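The grocery shift

Saturday, 7 a.m., and Domnica Bogdan is already on her second coffee. Two arms, one marble-look table, a lot of little jars. Her job at Kidia is to pack. Then unpack. Then do it again, slightly differently, so a model can learn what packing is.

Every go is an episode. The target for this task is 634 and they're at 224.

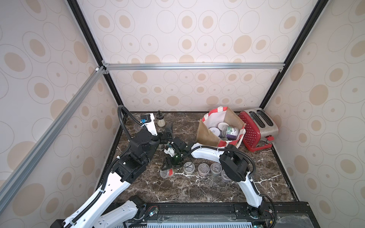 The layout changes each time, on purpose. Jars nearer, jars farther, bag turned a bit. Same colour wallpaper all month though, which bugs her. "It'll learn the walls," she says. Next month, new walls. Maybe.

Bad episodes get flagged, not binned. A fumble with a good recovery is worth keeping, she reckons, and the trainning crew at Preton have started asking for more of them. Clean runs only teach clean runs.

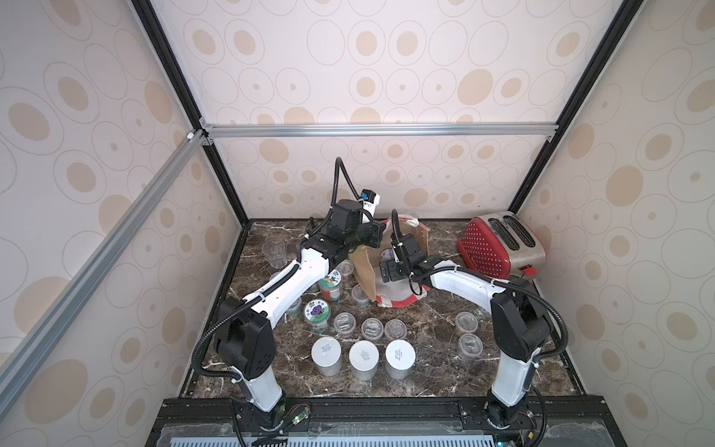
Morrison disagrees, and said so twice over lunch: fumbles teach fumbling, and he'd sooner have 400 tidy episodes than any number of messy ones. He'd also like the operators to slow down.

Bogdan's answer is to label everything and let the test bench sort it out. Fair enough. Labelling is the dull bit, 12 tags per episode, typed by hand, and by mid-afternoon the typos creep in (teh gripper, mostly).

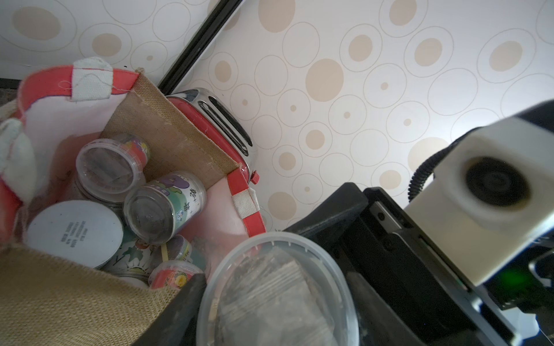
OTBRIDGE, November

The test bench is down the road in a rented unit with no heating. The first model trained on the packing set runs here, on jars it has never met. It reaches, stops, reaches again. Bogdan watches with her coat on and writes down the ones she wants more of. Small lids. Anything lying on its side. Back to the table Monday.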